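Home Workshop Help > Robots and automation > Small builds

Head-mounted camera for teaching a two-arm sorter: where to put the basket?

Oi-ling Fung
Posted Monday, June 8, 2020

Hello all, and apologies in advance for the length of this one. I have been building a small two-arm sorter at home since last August, in the corner that used to be my sewing room, and I've reached the stage where the mechanical side mostly behaves and the teaching side does not. The arms are a pair of Norker kits, the older sort with the plastic elbows, bolted to a length of kitchen worktop. The software that learns from my recordings is Hudura, the free version, running on a secondhand desktop that sounds like a hairdryer.

The job I have set it is tidying a first-aid basket. My mother lives with us and her tablets and bandages get put back any old how, so it seemed a good honest task: rolls at the back, the Dettol standing up, cartons and blister packs where you can find them. I wear the camera on my head and do the sorting by hand, over and over, and the arms are supposed to pick up the idea from that.

I have nearly 20 hours of recordings now. Hudura tells me that comes to 3,807 usable clips after it has thrown out the blurry ones, which I was rather proud of until I tried them. The arms manage the bandage rolls quite nicely. They are hopeless with the blister packs. They reach for the right place, more or less, and then close a finger's width short, or else they go for the rim of the basket and give it a good shove. The cotton bud box is somewhere in between.

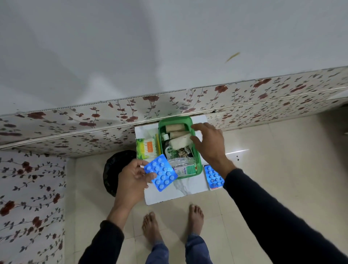 I've been working standing up, leaning over, with the things down at floor level on a white board, and I have begun to wonder whether that is the trouble. The arms themselves are at worktop height, so they look at the basket from much closer than I do. I have also read that shiny things confuse the depth guess, and between the foil, the blister packs and my floor tiles I have shiny things in plenty. My son thinks I should throw the lot out and begin again at the table, but he didn't spend his evenings making them.

So what I would like to know is whether I can keep the recordings I have and mend this some other way, or whether I really must start over. And if I do start over, is there anything else I ought to change while I am at it? My budget is small. I could stretch to one more camera but not to new arms.

Chepkoech Simiyu

Oh, I do feel for you, I had a very similar spring with a cutlery sorter! Please don't delete anything yet.

I think you're right about the height, and I would put it before the shininess. When you stand over a basket on the floor, your head is a long way off and it moves a good deal as you lean. A blister pack is a thin thing, and from up there it takes up very little of the picture. The rolls are big and round and forgiving, so the arms can be a bit wrong about them and still come away with something. That fits what you describe.

What I'd do is this. Keep the floor recordings as your general lot, and make a smaller second lot at the worktop, with your camera as near as you can manage to where the arms' own camera sits. I made 379 clips for my second lot and it took me a wet weekend with plenty of tea. Then in Hudura you train on the first lot as you have done, and carry on training with the second lot only, at the slow setting. It is under the same menu as the ordinary training, just further down (they do hide it). My forks went from hopeless to quite decent after that, though teaspoons still end up in odd places and I have made my peace with it.

On the basket getting shoved, have a look at where your fingers rest while you work. I found that my spare hand was always leaning on the edge of the tray to steady it, and the arms had learned to do the same, only with a great deal more enthusiasm. If you hold the basket rim with one hand while you pick with the other, the machine can't tell a gentle rest from a push. I put 2 strips of rubber matting under my tray so it stayed put by itself, and kept my spare hand back unless it had a job.

For the shine, I'd only change the light. A lamp bounced off the wall or ceiling is kinder than one pointing down. An old tea towel under the board wouldn't hurt either. I would leave the foil and the blister packs exactly as they are, because those are what your arms will have to deal with in the end.

One small thing more: do use empty packs while you are testing. Norker fingers can pop a tablet clean out of its pocket, and you don't want your mother's going missing under the worktop.

Abundio Sandoval

get a depth camera. leckie do a cheap one that clips on the arm. forget the head camera, it moves too much

Wing-yan Yeh

I'd be a little careful with the clip-on camera, Abundio, at least on the older Norkers. The wrist on those sags with any extra weight and you then have to set the arm up again from the beginning. I did it with a bracket from Stekwood and spent most of a month finding out why everything landed low. Depth cameras can also be poor on foil and clear plastic, so it may not help with the very thing Oi-ling is stuck on.

I agree with nearly all of Chepkoech's answer. The one thing I'd add is to check the closing distance on its own before you record anything new. Put one empty blister pack on the worktop, send the arm to it by typing in the position, and see if the fingers still stop short. If they do, your recordings are fine and the arm is set up wrongly, and no amount of new clips will cure that. There is a screw behind the plastic elbow that works loose on the left arm especially.

Oi-ling Fung

Thank you all so much. I tried Wing-yan's check after supper and the left arm does stop short, by rather a lot, and the right one doesn't. The screw was so loose I could turn it with my fingernail. I shall tighten it, try the old training again as it stands, and then do the worktop lot as Chepkoech suggests. Does anybody know if a drop of thread glue is safe on that plastic?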